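The arm in the spare room: how a small packing business learned to budget for a robot

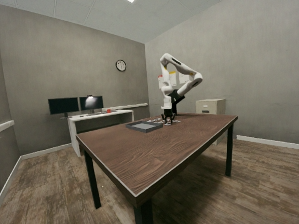 When Zlatko Popescu first sat down to work out what a robot would cost his business, he did what most of us would do and wrote down the price of the robot. It took him the better part of a winter to fill in the rest of the page. Sosa, the board game parts company he runs with his sister, sorts and bags tiles, tokens and cards for small publishers, and the job he wanted to hand over was the dullest one in the building: picking little flat pieces off a bench and getting them into a tray. So before a dollar went anywhere he had the whole cell built in simulation, right down to the wood grain on the table, the filing cabinet and the clock on the wall, with a white arm at the far end and its black two-fingered gripper hanging over a scatter of small white and dark pieces. The tray in front is still empty, and Zlatko rather likes it that way. He keeps that view printed out beside his kettle.

I visited in May, on one of those grey mornings when the coffee goes cold before you've finished saying hello, and he had the spreadsheet up before I'd got my coat off. He's a generous talker, Zlatko, and he'd want you to know that he isn't an engineer. He came to this from bookkeeping, and you can tell, because he talks about a gripper the way other people talk about a roof: what it'll set you back now, what it'll set you back later, and who you ring when it leaks.

The simulation came first, and it was the line his sister fought hardest. Why pay for a pretend robot when you haven't bought a real one? They went with a small outfit called Eltano, which charged $1,685 for the model and a fortnight of trials, and those trials changed the shopping list quite a bit. The original plan had the arm in the middle of the bench. Moving it to the end gave the gripper a cleaner approach to the pieces and left the long sides open for people. The table got bigger. The tray got shallower, too, with low walls the fingers could clear without the arm having to lift so high between picks.

Then there are the fingers themselves. Flat pieces are miserable things to pick up (try getting a playing card off a kitchen table with two pencils and you'll see), and when they overlap it's worse. Eltano's advice was to put aside money for at least two sets of fingertips and a suction cup, and to assume the first set would be wrong. Zlatko budgeted $600 for that and has labelled the row "learning". I've since borrowed the idea for my own kitchen renovation.

After that the page gets longer and less exciting. There's an electrician. There's a risk assessment, which he'd pencilled in at nothing and which came back at $1,000. There's a bench heavy enough not to wobble when the arm swings, freight on the bench, and a new lock for the spare room door. There's training for the three people who'll be working alongside the thing, and their wages while they're being trained, a cost he says every brochure he's read has managed to leave out.

He got quotes from two integrators, Timomau and Brendudico, and they were so differently laid out that it took him an entire weekend to compare them. Timomau had the lower total and left out support after the first year. Brendudico had folded everything into one figure, including some items Sosa didn't need. His fix was to type up his own list of 15 rows and send it to both, asking for a number or a "not included" against each one. Both firms did it without complaint, and I'd pass that tip along to anybody buying anything with a power cord.

The row he spends the most time on now is the one for work the arm won't do. Somebody still has to tip the pieces out, change over the trays and deal with a batch that arrives stuck together because it sat in a hot truck. He's allowed two hours a day of a person's time for that in the first year, dropping to one in the second if the trials hold up. His sister thinks two is optimistic and has written three beside it in pencil.

They hadn't signed with either firm when I left. Zlatko walked me out past the spare room, which for the moment had a bicycle and a lot of flattened boxes in it, and paced out where the bench would go. He wanted to check the door again with a tape measure, and asked if I'd mind holding the other end.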